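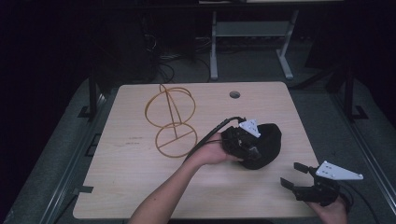 Beca Lloyd wanted to know why a robot hand would keep squeezing after it had already got hold of something. Couldn't it feel that it was squashing the thing?

Good question, Beca. The short answer is no, it couldn't, and that is how a wire shape got bent at the Tuswood workshop in May.

What is a gripper?

A gripper is the part of a robot that does the job of your hand. Many have two fingers, called jaws, that open and close. Some grippers are fixed to the end of a robot arm. Others are held by a person, one in each hand. The person picks things up and moves them about, and the movements are recorded so that a robot can be taught to do the same job later on.

The Tuswood grippers are the handheld kind. They are black, with a cable coming out of each one.

What went wrong?

The job was to pick up a shape made of thin wire, turn it over and put it back down on a piece of wood. The people there had practised it lots of times with their own grippers. Then they gave the same job to Yorath, which is the name of their robot arm.

Yorath reached down, closed its jaws on the wire and lifted. So far, so good. But the jaws didn't stop closing. They pushed harder and harder until one of the rings was squashed into the shape of an egg. Someone pressed the stop button and the arm froze where it was.

No one was hurt. Everyone had been standing behind the yellow line, which is the rule whenever Yorath is switched on.

Why didn't it stop?

Inside each of Yorath's jaws is a force sensor. A sensor is a part that measures something and sends the answer to the computer as a number. A force sensor measures how hard something is being pushed. When the number gets high enough, the computer tells the motor to stop.

The sensor sends its numbers through a cable. On that day the plug at the end of the cable had worked loose. It was still sitting in its socket, so it looked fine, but the metal pins inside weren't touching properly. The computer was getting a zero. To a computer, zero means 'nothing is pushing on me', so it kept on closing the jaws.

Think about having a numb mouth after the dentist. You can bite your cheek without noticing. Your teeth still work, but the message isn't getting through.

How was it fixed?

The plug was swapped for one that clicks and locks. That took a few minutes. Changing the program took longer. Yorath now does a test before every job – it closes its jaws on a soft rubber block and checks that the number goes up. If the number stays at zero, the arm won't move at all.

The motor was given a limit as well, so even with a broken sensor it can't push very hard.

The test has been run nearly 2,000 times now. It has stopped the arm twice, both times for a loose plug.

Words to know

Gripper: the part of a robot that holds things.
Sensor: a part that measures something, such as force, heat or light.
Fault: when a part of a machine isn't working the way it should.

Try it yourself

Put on thick winter gloves and try to pick up a potato chip without breaking it. Then try with bare hands. Which was easier?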